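Section 4: Setting up the sorting table

If you've gotten this far, your Trinholm table is standing up on its own and you've tightened the legs twice (I only did it once on my first one and paid for it in wobble). Now comes the part I like, which is putting the toys out.

I keep the Evstead game box in a closet, and every time I open it everything has slid into one corner. So I set up the same way each time, and it takes me 15 minutes if I don't stop to build something.

What you'll need

The table, wiped down
Five containers of different sizes (mine are a mix of Esano bins and whatever was in the garage)
Small building blocks
Large interlocking bricks
Foam dice
The Farooqui card pack, the one with 36 cards

Before you start

1. Wipe the tabletop with a damp cloth and let it dry all the way. Cards stick to a damp board and the backs peel when you pull them up.

2. Tip the game box out on a blanket on the floor. Don't tip it onto the table! I did that with the big tub of blocks, 1,907 pieces according to the lid, and I was still finding them under the radiator in April.

3. Pull out anything with a crack or a sharp edge and throw it away.

Setting out the containers

4. Line the containers up along the back edge of the table. You want the whole front open for playing, and you'll be reaching over it a lot.

5. Start at the left with your bucket. I use a purple plastic one with little holes in the side. It's my catch-all for the odds and ends that don't belong to any game.

6. Put the small building blocks in a clear bin next to the bucket. Don't bother sorting them by color. I tried it once with 19 little cups and the kids had them mixed again before lunch.

7. Set the yellow tray next, with one foam die in it. A shallow tray works best for the dice since they're big and you want to grab them without digging.

8. Leave the next clear bin empty. This is the "done" bin, and it needs to start out with nothing in it or the first game gets very confusing.

9. Finish the row at the right with the small clear bin of large bricks. If they won't all fit, put the extras back in the box. A heaped bin spills the first time somebody bumps the table.

Putting out the first round

10. Place the second foam die out on the open part of the table, in front of the row. Pick one that's a different color from the die in the tray, so you can say "the pink one" and everybody knows what you mean.

11. Lay one card flat on the wood in front of the empty bin, and a second card closer to the front. They don't have to be straight. Mine never are.

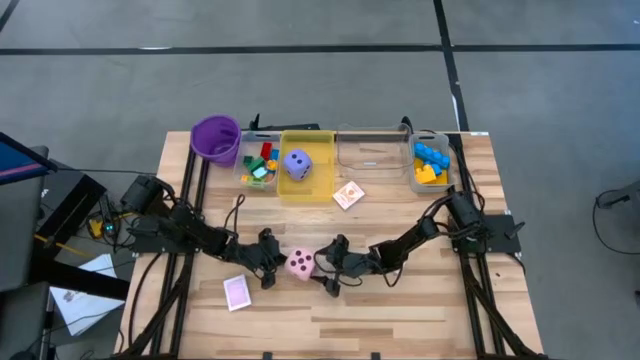

Table set for the first round, with the pink die and two cards out in front of the containers.

12. Check that you can reach every container from where you're standing. If you're stretching for the back row, slide the containers toward you a little - an inch or two is plenty.

Note: The foam dice pick up lint like you wouldn't believe. A strip of packing tape pressed on and peeled off cleans them up. Don't soak them. They hold water for days and then they roll funny.

Note: If you only have one die, you can still play every game in Section 5 except Color Swap.

CAUTION: Small blocks are a choking hazard. If there are toddlers in the house, leave that bin off the table and play with the large bricks only.

CAUTION: Don't lean on the front edge of the table, and don't let anybody sit on it. The top is made for toys and elbows.

Putting it all away

13. Cards first, always. Count them back into the sleeve, and if you come up short, look under the bins. They slide under there and lie flat where you can't see them.

14. Drop the dice back in the tray and set the tray on top of the block bin. It sits there pretty well as long as the blocks are level - give the bin a shake if they aren't.

15. Carry the bucket last and by itself. Go through it before it goes in the closet, or you'll end up like me with a bucket full of pen caps.

The rules for the first three games start in Section 5.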